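Iltbridge Campus Opens Robotics Workshop to the Public

The Zamance Institute welcomed 165 visitors to its Iltbridge campus in June for the annual open day of the robotics workshop. Guests included secondary school students, teachers and representatives of local employers.

The program began at 2 p.m. with an address by Ketsara Siriwan, head of the workshop, who outlined the institute's plans for the coming school year. Visitors then moved in small groups through seven stations, each staffed by students from the automation course.

The calligraphy station, set up by the Kamolrat study group, drew the longest line of the afternoon. A pair of robot arms worked over a felt practice mat printed with a red grid, with a brush rack at the back and a round dish of orange material between the grippers. Students explained how small objects are picked up and placed on a soft surface – a task that calls for careful control of the fingers.
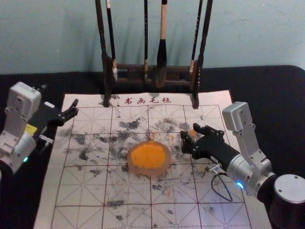

Kundine Hall to Host Fall Session

A second open day will be held in the fall at Kundine Hall, which offers more floor space and step-free access from the parking lot. The institute expects to add two stations, one on sorting and one on basic programming for younger students.

"We want families to see the work up close and to put their questions to the students directly," Ms. Siriwan said.

Admission is free. Schools wishing to bring a class should contact the Iltbridge campus office before the end of the summer term.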